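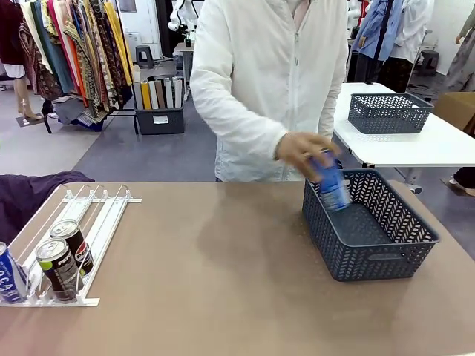 The Annan Sorting Kit is what I put together after two years of helping at the Trurkstead robotics club, where we spent far too much of every term hunting for things the arm could pick up. It's a boxed set of everyday props for a pick-and-place project, and it all fits on one long table. You get a low white wire rack with lanes for cans, a pair of dark grey plastic baskets with little holes in a chevron pattern, and a set of printed task cards. The first card is the one you can see being done by hand: take a blue can, get it over the rim of the basket, and let go. Easy for us, murder for a beginner's gripper!

I always get the students to do each task themselves before they write any code. They notice all sorts (how far you tilt the can, which bit of the basket you aim for) and it saves a lot of grumbling later on.

What's in the box
Wire can rack, 1
Perforated baskets, 2
Task cards, 7
Score sheets, pad of 40
Teacher's notes, 5 pages

Cans aren't included, so raid the recycling or buy a few full ones. Full ones are harder, and I'd leave them until the arm is behaving itself. Mixed brands are good if your group is doing anything with colour.

Will it work with our arm?
Probably. We've used it with the club's own Jimham arm and with a home-made one that a team of 4 built for the Trurville schools challenge. The gripper needs to open wide enough for a normal drinks can and lift up to 940 grams if you want to try the last card, the one with the loaded basket. Smaller arms can stick to the empties.

Good to know
The baskets have a slot handle in the short end, and card 5 uses it, so put the handle facing the arm. Wipe the rack down if something leaks (it will). Spare cards can be ordered on their own.

Page updated April 10, 2019. The next batch is being packed now and the one after that won't be ready until December.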